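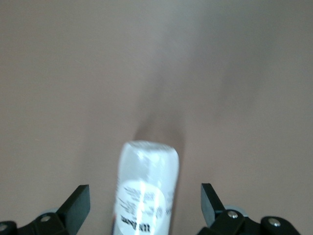

Shampoo bars v bottles – anyone gone back?

hobnail_jen
Been on bars since May and I'm fed up. Hair feels like candle wax by day three. Hard water here, kettle furs up in a fortnight. Everyone at work swears by them but half of them live where the water's soft. Has anyone just given up and gone back to a normal bottle? Feel guilty even asking.

Tratis
Yes. Lasted two months. No regrets.

marrowfat
Did you do the vinegar rinse? Makes all the difference with hard water. Tablespoon of cider vinegar in a jug, tip it over, rinse. Smell goes when it drys.

hobnail_jen
Did the vinegar. Smelt like a chip shop and still waxy. Got some in my eye as well

marrowfat
Too strong then. Or you've got a soap bar and not a proper shampoo bar, they're different things. Check the back, if it says sodium olivate or sodium cocoate near the top it's soap. Soap and hard water = scum. On your head.

Floor Visser
What marrowfat said. I had the same for ages, bought a Cuypers one from the market because it was pretty and smelt of rosemary. Soap. Lovely for hands. Went to a solid shampoo without soap in and hair was fine inside a week.

Tratis
Or buy a bottle, wash hair, get on with life

Womau
Bottles get recycled anyway don't they? Ours takes all of them, kerbside. Think people get worked up over the wrong stuff. One long drive does more harm than your shampoo.

Floor Visser
Some get recycled. Pumps mostly don't, and dark plastic is a pain depending where you live. And "something else is worse" is an argument for never doing anything.

Womau
Didn't say that. Said people get worked up

Floor Visser
Bit the same though

pegbag
Can I just ask what people do about travelling. Bar in a tin goes to mush, bar in a cloth gets fluff on it. Lost most of a good one to a sponge bag in Whitby.

marrowfat
Cut it in half with a warm knife before you go. Take the half. Dry it on a flannel in the morning before packing

pegbag
Never thought of cutting it! ta

Anouk Van Acker
Third option, refills. Our shop does them by weight, you bring whatever bottle you've got. Mine is an old 440 ml one, label long gone. Same stuff as you're used to, no waxy phase. Costs a bit more than the supermarket own brand, less than the posh ones.

hobnail_jen
How much more? Nearest one to me is 27 miles so would have to be a big fill

Anouk Van Acker
Ah that's no good then, not for one bottle. Some places post it in a pouch and you send the pouch back. Grilotora do one, I've only had their washing up liquid, it was ok. Bit thin.

Womau
Posting shampoo round the country in a van, very green

Anouk Van Acker
The supermarket stuff comes in a van too

dunnock
Different view, how often are you washing it? I went from every day to twice a week and a bottle lasts forever. Scalp was vile for three weeks then settled. Was using the stuff up out of habit really. Cheapest fix going.

Tratis
Some of us have greasy hair and jobs

dunnock
I have a job??

marrowfat
Depends on the hair. Fine hair can't go that long. My daughter's is like 80 year old rope and she does hers once a week, mine's flat by teatime.

hobnail_jen
Right so checked the back. SODIUM OLIVATE. first thing on the list. So I've been washing my hair with soap for months, brilliant

Floor Visser
Told you!! Use it up on hands. Get a proper one and do one wash with ordinary bottle stuff first to strip the wax out, otherwise you'll blame the new bar.

hobnail_jen
Got a bottle end in the cupboard, will do that tonight. If its still horrible after I'm with Tratis

Tratis
Door's open

pegbag
Does the warm knife thing work on conditoner bars or do they crumble

marrowfat
Crumble a bit. Go slow, and do it over a plate

Page 1 of 1 – thread last active December 2019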